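Set-up Guide, Mastetel Hand-Held Gripper Kit
Section 2. Planning and budget before you order

Read this section before you fill in the order form. Most returns we receive at the Urnesitz warehouse are parts that were not needed, or parts ordered in the wrong quantity.

2.1 Decide what the kit must do

1. Write down the tasks you want to record in the first six months. Keep to household tasks for the first order: folding, picking up, putting away.
2. For each task, note the largest and the softest object. The opening of the fingers must be wider than the first. The second decides which finger plates you buy.
3. Mark the tasks that need two hands. For these you must order two grippers for each operator, and the price of the station is almost double.

Note: A second gripper can be added later, but it will come from a different production lot. The color of the plates may be not the same. This has no effect on the work.

2.2 Calculate the cost of one station

1. Start with the basic kit: one gripper, one camera mount, one cable.
2. Add one spare set of finger plates for each gripper. The price is 128 dollars for a set.
3. Add the storage drive. We recommend the Predutholm drive, 190 dollars, but any drive with the same connector can be used.
4. Add the screw set and the driver. Do not take screws from another set, even if they seem to fit.
5. Multiply by the number of stations. Shipping is calculated on the whole order and not on each station.

Caution: Do not reduce the budget by sharing one spare set between several stations. When a plate bends, the station stops until the new one arrives, and delivery from Mendoza can take several weeks in October and November.

2.3 Plan the objects and the place

1. Keep a separate line in the budget for objects. Teams often forget it. Cloths, sponges, towels and small packages are cheap, but they wear out and must be bought again.
2. Buy soft and stiff objects together. A budget with only stiff boxes gives recordings of little use for folding.
3. Choose a place with daylight or a strong lamp. If the light comes from a window, put the price of a plain curtain in the plan.
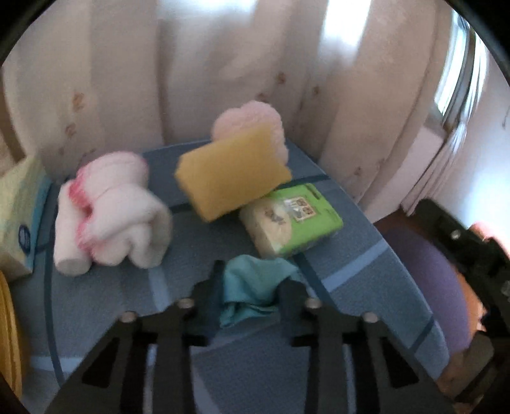 4. Keep the receipts of the objects with the receipts of the kit. Some buyers can put both under the same account, so please ask your finance office before the order and not after.
5. Leave a small reserve for replacement during the first season — cloths are usually the first to go.

Note: Objects are not covered by the Mastetel warranty, also when they were bought from our catalog.

2.4 Before you send the form

1. Check that the part number of the finger plates begins with 123. Plates with other numbers are for the older handle.
2. Check the delivery address and the name of the person who will sign.
3. Keep a copy of the form. You will need the order number in Section 3, when you register the gripper.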